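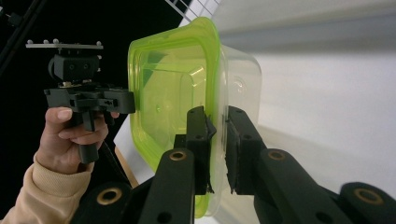
About Us

Hi, and welcome to Flornia! We're a small home organizing shop, and we spend our days thinking about plastic containers, wire baskets and the stuff that ends up in them (mostly snacks, batteries and other people's mail). I started it in October with 40 bins, a folding table and a very patient sister.

We carry two lines right now. Jomley is the kitchen one, all see-through boxes and trays in colors I'd happily paint a wall with. Maurya is baskets, for shelves and closets and that weird gap next to the fridge.

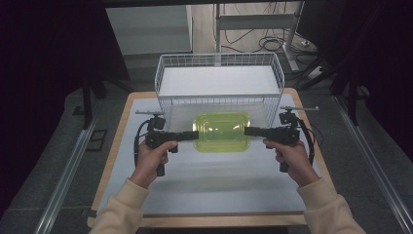 Words by Tùng Văn | Flornia

My favorite combo is still a green tray with a white wire basket right behind it. Small things go up front, tall things in back, and you can see everything at once! I've set up my own pantry that way, and my desk, and the shelf where the dog's things live.

We pack every order ourselves, so if you want a basket swapped for a bigger one, just write us a note at checkout and we'll sort it out before it ships.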